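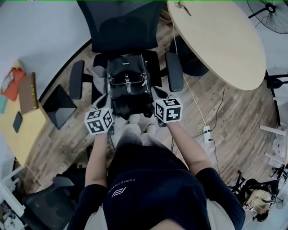 October 18, 2020

Budget night! I have been looking forward to this for two weeks and I don't care how that sounds. Yaqin and I went through the whole equipment list after lunch with the door shut, and we came out with a plan I really like.

The big question was grippers. We own two pairs of the hand-held ones and everybody wants them at the same time. Zeyu wanted a second arm instead, and in July I would have agreed with him, but after watching people work on bags all these weeks I've come around completely. An arm sits there until somebody has programmed it. A pair of hand-helds goes to whoever is free, and they can start on a backpack or a buckle or a strap five minutes later. So the arm moves to next year and we ask for more hand-helds now. I wrote that in pen.

Nakex sent their quote this morning and it's better than I feared. Saltow is cheaper on paper, but they charge separately for finger pads, and we go through pads like chewing gum. Hilde worked out that 200 pads would carry us well into spring. She also wants to print the marker cubes ourselves, which I love, as long as someone checks that they all come out the same size (me, probably).

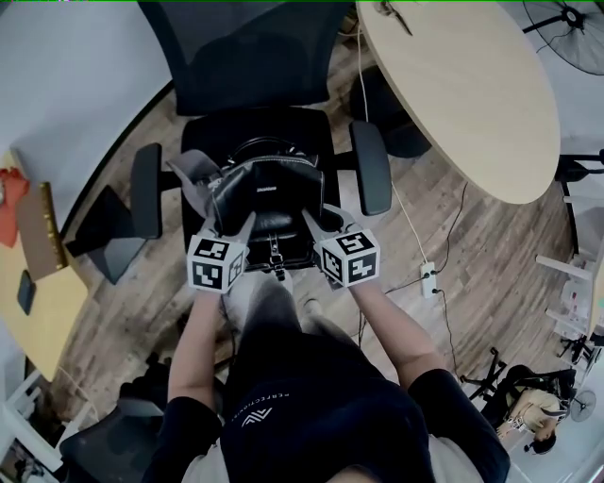
Bags are the other line I fought for. Soft things, stiff things, things with handles that flop over — I want a proper shelf of them. Delia has been bringing in her own from home and that can't go on forever. I put down 11 bags, all secondhand, and Fengying thinks she can get most of them from the shop behind the station for very little. She has an eye for clasps. I'd also like something with a really awful zipper.

Small stuff that I keep forgetting, so it goes here: longer power strips, cable covers for the floor, one more desk chair that doesn't sink, spare batteries. Yaqin says cable covers come out of the building money. Ask.

Still open is the Zisska service contract. It costs more than I want to pay and Hilde thinks we can fix most of it on our own. She may be right. I left the line blank and we'll argue about it tomorrow — I'm leaning toward skipping it and putting the money into a second set of cameras, but I haven't told Zeyu yet because he'll start shopping immediately.

Called the spreadsheet "Pop" because Yaqin needed a file name and that was what her soda can said. Sent it to Delia before dinner. Must remember to add shipping.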